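Watero to end after fourth series

The television drama Watero will finish after its fourth series, the production company Merneo has confirmed. The last episodes will be shown in March.

Set in the fishing town of Clinholm, the show follows three sisters who inherit a failing guest house. It started as a late-night drama with 18 episodes and moved to an earlier slot a year later.
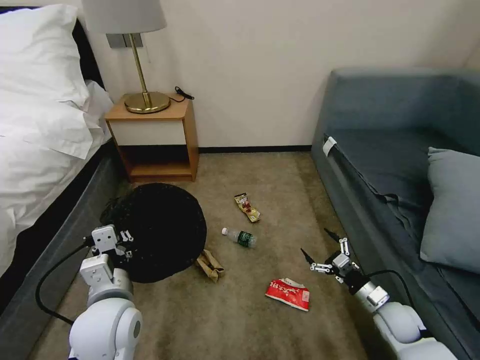 Merneo said the writers had always planned to stop once the guest house was sold. Filming took 83 days, and 428 local people were taken on as extras.

A fan petition asking for a fifth series has gathered 2,126 signatures. The company said it had no plans for a spin-off.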